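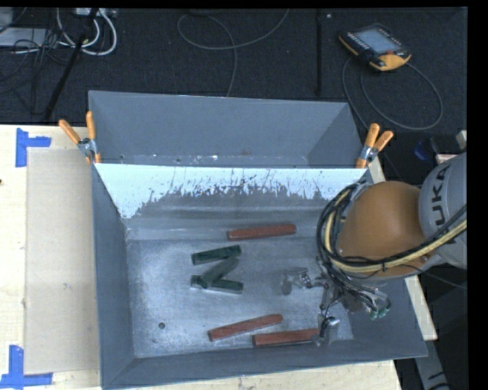
片づけの相談を受けるとき、ルータ・シムクスさん(Rūta Šimkus)は、物を減らす話から始めない。まず、家の中に何も置いていない場所がどこにあるかを聞く。棚の一段でも、引き出しの片側でもいい。大きな灰色の金属の箱が仕切りで二つに分かれていて、広いほうに赤や深緑の四角いブロックが入り、狭いほうが空いているなら、シムクスさんはその狭いほうを「使っていない場所」とは呼ばない。「空けてある場所」と呼ぶ。相談に来た人がそこに何かを詰めようとすると、たいてい手を止めてもらうという。

シムクスさんはプロラウの町で、ケリエという小さな整理収納の相談室を開いている。事務所は駅から川沿いに歩いたところにあり、1階が靴の修理店、2階がケリエである。階段を上がると机が一つと椅子があり、奥の部屋には書類の棚が並んでいる。取材に訪れたのは2020年11月14日の午前で、窓の外では市が立っていた。

「空いている場所が怖い、と言う人は多いです」とシムクスさんは話す。「もったいないと感じるんでしょうね。家賃を払っているのに、何も置かない棚があるなんて、と。でも、空きのない家では、買ってきた物を床に置くしかありません。床に置いた物は、次の週もそこにあります」

もともとは片づけの仕事をするつもりはなかった。大学を出てから、スタトゥジッツにある事務用品の卸会社で在庫管理を担当していた。倉庫には毎朝、前の日に届いた荷物が積まれる。それを仮置きの棚に移し、伝票と照らし合わせて、それぞれの番地に収める。仮置きの棚が夕方までに空になれば、その日の仕事は終わりだった。

「最初の上司が厳しい人で、仮置きの棚に前の日の荷物が残っていると、帰らせてもらえませんでした。当時は嫌でしたよ。棚はほかにもあるんだから、入りきらないなら別の棚に置けばいいと思っていました。何年かして、その上司が休んだ時期があって、みんなで好きなように置いたんです。1週間で、どこに何があるか分からなくなりました」

倉庫の番地は721まであった。シムクスさんは今でも、よく出る品の番地をいくつか覚えている。封筒は入口に近く、製本用の金具はいちばん奥だった。重い紙は下の段と決まっていて、例外は認められなかった。そういう決まりは誰かが紙に書いたものではなく、先輩の後ろについて歩くうちに身についたそうだ。

会社を辞めたのは、母親が引っ越すことになったのがきっかけだった。母親は広い家から46平方メートルの部屋に移ることを決めたが、荷造りが進まない。週末ごとに手伝いに行っても、箱の数が増えるだけで、部屋の様子は変わらなかった。

「母は捨てられない人だと、家族はみんな思っていました。私もそう思っていました。でも横で見ていると、捨てるかどうかの前に、置いて考える場所がないんです。食卓の上も、寝台の上も、もう何かが載っている。皿を1枚手に取って、迷って、元の山に戻す。それを一日やっていました」

そこでシムクスさんは、食卓の上だけを空にした。載っていた物は全部、隣の部屋に運んだ。それから母親に、迷う物をそこに置いてもらった。食事の時間になると片づけなければならないので、母親はそれまでに行き先を決めるようになった。引っ越しの前の晩、食卓に残っていたのは古いジャム用の鍋だけだった。鍋は新しい部屋の台所に今もある。使っているところは見たことがないという。

「あれは持っていってよかったんです。母が自分で決めましたから。私が決めたら、きっと手放していたと思います。そうしたら、今でも鍋の話をされていたでしょうね」

この話を知人にしたところ、自分の家も見てほしいと頼まれた。その知人の紹介で次の家に行き、翌年にケリエを始めた。名前は、子どものころ近所にあった乾物屋からもらった。店主が棚をいつもきれいにしていたのかと尋ねると、シムクスさんは首を振った。「散らかっていましたよ。ただ、響きが好きだったので」

相談の進め方は決まっている。初回は家を訪ねず、事務所で話を聞く。間取りを紙に描いてもらい、朝起きてから出かけるまで、帰ってから寝るまでに、どこを通ってどこに物を置くかを線で入れてもらう。上手に描く必要はない。むしろ、描いている途中で手が止まるところが大事だという。

「玄関の横で手が止まる人が多いです。鞄をどこに置いているか、思い出せないんですね。決めていないから、毎日違う場所に置いている。そういう人に収納の道具を勧めても、道具がもう一つ増えるだけです」

2回目に家を訪ねる。このときも、まだ何も捨てない。シムクスさんが頼むのは、一か所だけ空にすることである。場所は本人が選ぶ。たいていは玄関の棚か、台所の調理台の端か、机の右側になる。空にした物は段ボール箱に入れ、日付を書いて廊下に出しておく。必要になったら、箱から出して使ってかまわない。

空けた場所には約束が一つある。置いてもいいが、寝る前に空に戻す。郵便物でも、買い物の袋でも、読みかけの本でもいい。戻す先がなければ、そこで初めて、戻す先をつくることを考える。

「順番が逆だと言われることがあります。先に物を減らして、結果として空きができるんじゃないかと。そういうやり方で続く人もいますから、否定はしません。ただ、うちに来る人は、それを何度もやって戻ってしまった人がほとんどです。週末に大きな袋をいくつも出して、くたびれて、翌月にはまた元どおり。そういう人には、先に空きをつくったほうが楽です」

相談に来た一人に、イアン・ハムさん(Yi-an Ham)がいる。プロラウの音楽教室で教えていて、自宅の一室を練習と楽譜の保管に使っている。本人の了解を得て、シムクスさんと一緒に話を聞いた。

ハムさんの部屋では、楽譜が床に積まれていた。棚はあったが、上から下まで埋まっていて、新しい楽譜を入れるには何かを抜かなければならない。抜いた楽譜は床に置く。床の山が高くなると、練習の途中で譜面台を動かすたびに崩れた。

「作曲家の順に並べていたんです」とハムさんは言う。「きれいに並べるほど、入れ直すのが大変でした。Bのところに1冊増えると、その先を全部ずらすことになります。だから床に置いてしまう。自分は並べるのが好きだから片づけが得意だと思っていたので、相談に行くのは少し恥ずかしかったです」

シムクスさんが勧めたのは、各段の右端を手の幅だけ空けることだった。そのために抜いた楽譜は、今年使っていないものを選んで箱に入れた。並べ方は変えていない。新しい楽譜が来たら、その段の中だけで動かせばよくなった。

もう一つ、譜面台の横に浅い棚板を付けた。今週使う楽譜はそこに置き、週の終わりに空にする。ハムさんはこの棚板を、町の古道具屋のムーンで買った。もとは花台だったものを、店の人が半分に切ってくれた。

「切り口が少し斜めで、鉛筆を置くと転がります」とハムさん。「直そうと思って、そのままです」

廊下に出した楽譜の箱は、その後どうなったのか。ハムさんによれば、春に発表会の準備で何冊か戻し、残りは教室の本棚に移した。生徒が持って帰ることもある。自分で弾かなくなった曲を生徒が弾いているのを聞くと、悪い気はしないそうだ。

シムクスさんの自宅も、ケリエからそう遠くない。建物は築35年を超え、作り付けの収納はほとんどない。部屋は2つで、夫と息子と暮らしている。片づけの仕事をしている人の家なら整っているだろうと言われるのが、少し苦手だと話す。

「散らかります。子どもがいますし、夫は工具を台所に置きます。ただ、玄関の棚の上だけは、夜には何もない状態にしています。それだけできていれば、ほかがどうなっていても、翌日に立て直せるので」

息子にも片づけを教えているのかと聞いてみた。シムクスさんは少し考えてから、教えるというほどのことはしていないと答えた。おもちゃの箱には種類の札を付けていない。車でも積み木でも、箱に入っていればよいことにしている。ただし、箱の横の床だけは空けておく。そこは息子が遊ぶ場所で、大人の荷物も置かない。

「前は札を付けていたんです。絵まで描いて。息子は一度もそのとおりに入れませんでした。分けたかったのは私で、あの子は分けなくても困らない。困っていない人に分け方を押しつけると、片づけそのものが嫌になります」

大人同士でも同じことが起きる。夫婦で相談に来ると、どちらか一方が、もう一方の物を減らしたがっていることが多い。シムクスさんは、その場では相手の物の話をしないよう頼む。本を減らしてほしいと言っていた人が、自分の鞄の話になると急に黙ることもある。

「共有の場所から始めるのがいいと思います。食卓とか、洗面台とか。どちらの物でもない場所を一つ空けて、二人で保つ。それができるようになると、相手の棚のことはあまり気にならなくなるようです。気になったままの人もいますけどね」

うまくいかなかった例もあるか、と尋ねた。シムクスさんはすぐに、あると答えた。開業したばかりのころ、写真の整理を引き受けた。依頼したのは年配の男性で、家族の写真が紙袋に入ったまま押し入れにあった。シムクスさんは年代ごとに分けることを提案し、何度か通って一緒に作業をした。ところが途中で、男性から続けたくないと連絡が来た。

「分けるには、1枚ずつ見ないといけません。見るのがつらい写真もあったのだと思います。私は作業の速さばかり考えていました。袋のままでよかったんです。押し入れには十分な広さがあって、誰も困っていなかった」

それ以来、写真と手紙の整理は、本人から言い出さない限り勧めていない。頼まれたときも、分け方は提案せず、入れ物を丈夫なものに替えるところまでを手伝う。中を見るかどうかは、後で決められる。

収納用品についても聞いた。ケリエでは品物を売っていない。どこの店のものがよいかと聞かれることは多いが、最初の1か月は何も買わないよう伝えている。空き箱や、使っていない鍋で間に合わせ、置き場所が落ち着いてから寸法を測る。

「測る前に買ってしまうと、箱に合わせて暮らすことになります。深い箱を買えば、底の物は取り出さなくなる。蓋つきの箱を買えば、蓋の上に物を置く。私も家に、そういう箱がいくつかあります。今は事務所の奥の部屋に積んであります」

仕切りについては、細かくしすぎないほうがよいという考えだ。引き出し一つなら、分けるのは二つまで。片方によく使う物を入れ、もう片方は空けるか、行き先の決まらない物だけを入れる。三つ目の仕切りが欲しくなったら、引き出しを分けることを考える。

年末が近づくと、大掃除に合わせた相談が増える。11月の予約はすでに埋まりかけていた。シムクスさん自身は、年末に大がかりな片づけをすることを勧めていない。寒い時期に家中の物を広げると疲れるし、来客の予定もある。

「もし何かするなら、冷蔵庫の棚を一段だけ空けてください。年末は頂き物がありますし、料理も作り置きしますから。それだけで台所の流れがだいぶ変わります。押し入れは、暖かくなってからで大丈夫です」

話が終わるころ、下の修理店から槌の音が聞こえてきた。シムクスさんは机の上の間取り図を重ね、奥の棚にしまった。机の上には、湯のみと、次の相談者の予定を書いた紙が残っていた。その人は台所の隅に置いた米の袋のことで悩んでいるのだと、シムクスさんは階段の上で教えてくれた。

ケリエの相談は予約制で、初回は事務所で行う。間取り図は当日に描くので、準備するものはない。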